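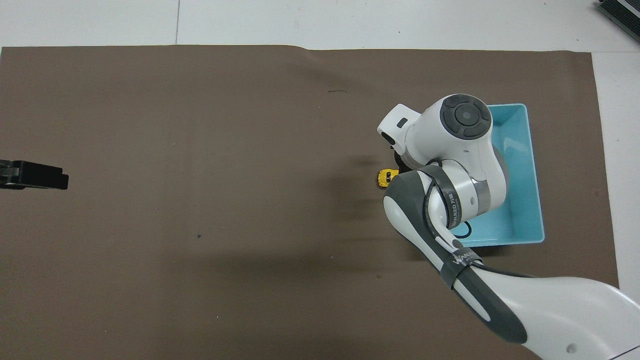
Filed under: Course Handouts, Field Visits

Search this course site Go

Notes to go with the open day at Grondier

Prepared by Myfanwy Prothero for the Introduction to Automation group

Thank you all for being such good company on September 12, 2019, and for putting up with the long ride out to Rasville. I promised I would write up the talk for those who were stuck at the back, and for the two of you who missed the bus (you know who you are, and you are forgiven). I've put in a few things I wish I had said on the day as well.

Our host was Saulius Bite, who has been running demonstrations at Grondier for years and still seems to enjoy every one of them. He had set up a pick and place task with a toy car and a tray, and I was glad he did, as it is much easier to think about grasping when the thing being grasped is something you have all held in your own hands.

1. The task

Pick up the little yellow car from the brown mat and set it down in the light blue tray. That's all! I know a few of you were hoping for something grander, but please don't skip past it. Nearly everything in the first half of this course is tucked inside that one short move.

2. Approach

Saulius spent a good while on the approach, and so will we. The gripper doesn't head straight for the car. It goes first to a point above it, and only then comes down. He called this the hover point; our textbook says "pre-grasp pose," and you may use either one in your lab reports as long as you stick with it.

3. Which way to grip

A car is longer than it is wide, so the wrist has to be turned to suit it before the fingers come down. Gripping across the short side is usually kinder, both to the gripper and to the car. Think about what would change if the car were parked at a slant, and sketch the wrist angle you would choose. We'll compare sketches in class.

4. Clearing the wall

The tray is shallow, but it does have raised walls, and a car carried too low will catch on one. Lift first, travel second, lower last. Several of you asked why the path couldn't be one nice smooth curve. It can, and we'll get to blended moves in March, but please learn the square version first.

5. Cables and straps

Do remember the black cable running along the arm. Any cable on the outside of a robot has to bend with every joint, and a program that looks lovely on the screen can still pull one tight.

For next time

Write out the whole move as a list of poses, in order, with a sentence for each. Use no more than 600 words. Those in the Sakalauskas lab section should bring theirs on paper. Everyone else may hand it in at my office, room 13, where there is a box by the door.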